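I'd been at Gratwood maybe ten minutes when Ludivine Tessier handed me a coffee and told me not to lean on the tables. Fair enough! The mail-order packing floor ships 400 boxes a day, and since January a robot arm has been learning to pick the odds and ends - the soft, lumpy, awkward stuff that used to go to whoever drew the short straw.

Half the job, I learned, is cloth. Every table gets a cover, and somebody has to decide how much a crease matters before the gripper comes down.
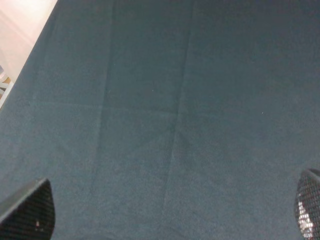 Corentin Perrin told me he used to pack 288 boxes on a good shift and go home with sore wrists, and now he mostly goes home with a headache from staring at a screen. He'd take the headache, he said, though he misses the radio.

Then come the things themselves. A drinks carton is easy, all flat sides. A bath pouf is a nightmare (squeeze it and it's a different shape), and ribbed things that lie at an angle fall somewhere in between. 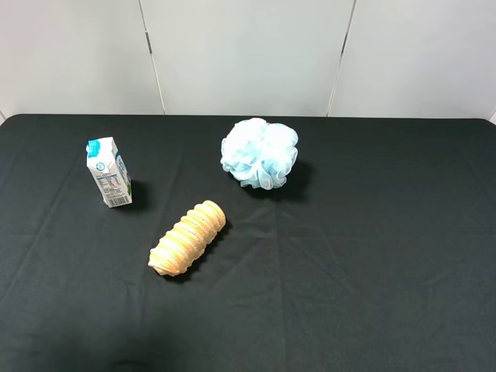

Mireille Brunet wanted to know who gets the blame when the arm drops something, because on her shift it's still the packers who fill out the form. I asked upstairs and was promised an answer by lunch. I'm still waiting on that one.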